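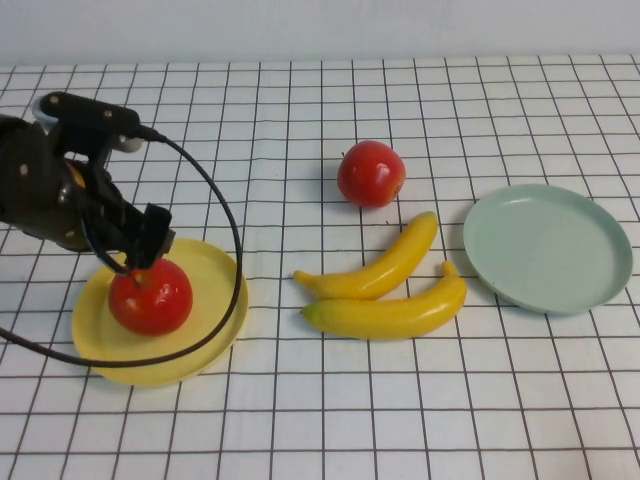
Apple on a yellow plate.

Mivow Help Pages > Food and Health > Fibre and supplements

Psyllium husk powder – with breakfast or before bed? And why does it go to glue

Asked 3 May 2001

Quick one, sorry if it's been done already, the search is playing up for me again.

Doctor says more fibre. Fine. Didn't say how, just more fibre and more water and gave me a leaflet with a bowl of prunes on the front. I can't stand prunes. So I went into Antoniadis (the health shop by the bus station, not the newer one) and came out with a tub of Skumider psyllium husk powder, the plain one. It was the cheapest on the shelf and the orange flavour had sweetener in it.

Problems so far:

1. It sets. I stir it in, turn round to let the dog out, come back and it's wallpaper paste. Had to eat it with a spoon yesterday. Horrible.

2. Timing. Tub says "once or twice daily" and that's your lot. Before food? After? My sister in law swears by bedtime, but I've read elsewhere you shouldn't have it just before lying down. Which?

3. I take an iron tablet in the mornings and a thyroid tablet first thing before that. Does it matter? Nothing on the tub about it that I can find but the label is half peeled off where the price sticker was.

4. Bloating. Bad. I went straight in at the full dose, two heaped teaspoons twice a day, was that daft?

Also is it worth it at all or should I just be eating more apples and brown bread. I don't eat badly. Porridge most days, veg with tea, sandwich at work, usually white bread I admit because that's what the van sells.

Not in pain or anything, just fed up. Any help welcome. Back on later after work.

Added later: someone has mailed me to ask if it's the powder or the whole husks. Powder. Very fine, like talc. Didn't know there was a difference.

3 answers – most useful first

Answer 1
Marked helpful by the person who asked

Been on psyllium for years, so taking yours in the order you asked.

Setting to glue. It's meant to, thats how it works, only you want it doing that inside you with plenty of water round it. Trick is speed and more liquid than you think. I use 300 ml of cold water in a jam jar with a lid. Water in first, powder on top, lid on, shake hard, drink straight off. Don't put it down. Don't answer the phone. Then another glass of plain water after. If you put the powder in first it claggs at the bottom and you never shift it. Fine powder gels a lot quicker than whole husks, so you've got the awkward sort. Whole husks are grittier but give you a bit more time. When this tub's finished try those.

Fizzy water – no. Tried it. All over the worktop.

And do drink the extra. People skip it and then complain they're more bunged up than when they started. It can also swell in your throat if you take it too dry, so never straight off the spoon, and if you have any trouble swallowing normally then don't take it until you've asked your doctor. That's a proper warning, not me fussing. If it ever feels stuck, or you get chest pain or can't breathe right after a dose, that's an emergency.

Timing. Mornings or evenings is up to you, it isn't like a vitamin. Your sister in law isn't wrong that evening suits some people, but leave a decent gap before lying down. I have mine mid-afternoon with a cup of tea to follow. If you have it just before a meal it does fill you up, so if you're someone who needs to keep weight on, have it between meals.

Your tablets. Yes it matters, and that's the bit I'd sort out first. The gel can hold on to medicines and stop you absorbing them as well as you should. Thyroid ones are well known for being fussy, iron as well. Leave a good gap, hours not minutes. I was told two at the least and longer for thyroid, but ask your pharmacist for yours because it varies and they've got the book. Also iron and thyroid tablets are usually meant to be kept apart from each other, never mind the psyllium! Sounds as if you might be having them close together in the mornings. Mention it when you ring. Takes a minute, they won't mind.

Iron on its own can be what's bunging you up, by the way. Very common. Don't stop it off your own bat but do say to the doctor, there are other kinds.

Bloating. Yes, bit daft, everybody does it. Go right down to one level teaspoon once a day. Stay on that a week. If all's quiet go up to one level teaspoon twice. Another week. Then see if you even need more. I never went past that. Gut needs time to get used to it. Porridge counts towards it too, so you weren't starting from nothing.

Keep the tub somewhere dry, with a dry spoon. One drop of water in there and you've a lump for life.
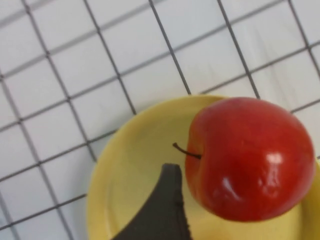 Same plate and apple, closer in.

Answer 2

Capsules. Just get capsules, no mess no glue. Fusska do them, 100 in a pot, 600 mg each I think it says. I take mine with my breakfast and forget about it. Never had any bother. Bit dearer.

Dont know about the thyroid thing.

Comment on answer 2

Worth doing the sum before buying. A level teaspoon of powder is a few grams, so you'd be swallowing a fair handful of those to match it, and each handful needs a big glass of water the same as the powder does. Pot wouldn't last long. OK for holidays. And the gap from other tablets still applies, being in a capsule doesn't change that. Please don't take them with the thyroid one.

Comment on answer 2

fair enough. works for me though

Answer 3

Late to the keyboard, only have a few minutes before the school run, but nobody's had a go at your last question, whether it's worth it or whether to eat your way there.

Both can work. I'd say food first if you can stick to it, then powder for the gap. Things that made a difference in our house, not in any order:

Swap the bread. If the van only does white, take your own. Wholemeal, or one of those half and half loaves if you can't face it. Check the label says wholemeal and not just "brown", brown can be white with a tan.

Leave skins on. Potatoes, apples, pears. A fair bit of the fibre in an apple is in or near the peel. Juice doesn't count for much, they've taken out what you were after.

Beans. Tin of kidney beans in the mince, tin of lentils in the soup. Cheap. Go slow with these as well or you're back to the bloating. Rinse them.

Linseeds on the porridge. Ground does more than whole, whole ones mostly go straight through. Same rule about drinking plenty. I buy them loose in small bags, they go off and smell of putty if you leave them. Last July I chucked out nearly a full bag.

Prunes – I know. But dried apricots or figs do a similar job and don't taste of prunes. Stewed rhubarb too.

Then things that aren't food. Walk after tea. Don't put off going when you need to, which is hard at work I know. Feet on a low stool when you're on the loo, sounds silly, try it.

I did use the Skumider one for a while, the orange. Didn't get on with the sweetener, gave me wind something rotten. So you picked right with the plain. You can stir a little into yoghurt or porridge if you eat it quickly and drink with it, goes a bit slimy but less so than in water. My husband can't tell. A splash of squash in the jar helps as well.

One thing to add to answer 1. If things have changed for you recently and stayed changed, or there's any blood, or you're losing weight without trying, or getting bad tummy pain, or can't go at all and being sick, then leave off the powder and see the doctor. You said no pain so probably not you, but other people read these pages.

Must dash.

Comment on answer 3

Second the stool. Ours is the kids' old step.

Comment on answer 3

Does cooking the apple lose the fibre? Baked ones are about the only fruit my dad will have.

Comment on answer 3

No, softens it but it's still there. Leave the skin on, score round the middle so it doesn't burst. Go easy on the sugar.

Update from the person who asked

Thanks all, that was quick. Rang the pharmacist in my dinner break. You were right, I'd been having the iron far too soon after the thyroid tablet, and the psyllium on top half an hour later. All of it wrong then! She's moved the iron to teatime and told me to have the powder mid-afternoon, well away from both, and to let the surgery know as they may want to do my thyroid blood test again.

Jam jar works. Shook it over the sink, drank it down in one, no glue. Dropped to one level teaspoon. Too soon to say about the bloating.

Will look at the whole husks next time I'm in Antoniadis. Not bothering with the capsules but thank you for the suggestion.

Has anyone used it in baking? Tub has a bread recipe on the back but that's the bit under the price sticker as well, I can read "mix" and "leave to" and then nothing.

Comment on update

Post that one as a new question in Cooking, more people will see it. There was a thread on psyllium bread a while back but the recipe wanted so many eggs I gave up.

This question is still open. Answers are from members and are not medical advice. Check with your own doctor or pharmacist before starting any supplement, specially if you take other medicines.

Related questions
Linseeds: ground or whole?
Can I take fibre powder while pregnant
Oat bran vs wheat bran
Iron tablets upsetting my stomach, what else is there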